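Tiruwork Degefa would like it known that she does not work on robots. She works on the thing that tells robots they can't do that.

"People meet me and ask about the arms," she says. "I haven't tightened a bolt in my life. I write the part that says no."

The part that says no is a motion planner called Verninier, and Degefa has been its lead maintainer at Stodine for long enough to have opinions about its name (she was outvoted). It takes a goal, a model of the arm and whatever the depth camera claims is out there, and it hands back a path or an error code. Version 8 went out in October. The release notes list 181 closed issues, a number she quotes with the expression of someone who opened most of them.

What were they? "Bottles," she says. "Write down bottles."

Depth cameras, she explains, are poor at clear plastic. They see the cap, they see the label, they see any liquid if it's dark enough, and for the rest they report the wall behind. The old planner took this at face value. It would look at a half-empty bottle, conclude that there was a cap floating above a puddle, and plan a very elegant route between the two.

"It was a beautiful path, too. Smooth, short, low jerk. Straight through the bottle."

Her colleague Aurel Mocanu wanted to train a network to fill in the missing plastic. Degefa wanted a rule: if two blobs are stacked above a table and neither of them can fly, assume a column in between. They argued over it for most of a summer. The release has both, with the rule running first, and she would rather not say which of them catches more cases. Then she says it. "The rule. Obviously the rule. Aurel can give his own interview."

The other complaint was time. Verninier 7 would think for as long as you let it, and users let it. Now there's a budget of 100 milliseconds, after which it returns the best path it has or admits defeat. Some customers hated this. One wrote to say that the old version had at least seemed to be trying.

I ask what comes next, and she sighs – cables. The planner knows every link of the arm to the millimeter and has no idea that anything hangs off it.

"You can model a cable properly, and then your planner takes 2 minutes and everyone goes for lunch. Or you wrap the forearm in a fat invisible sausage and call it conservative. We are currently shipping the sausage."

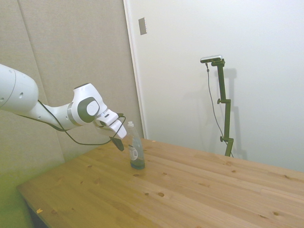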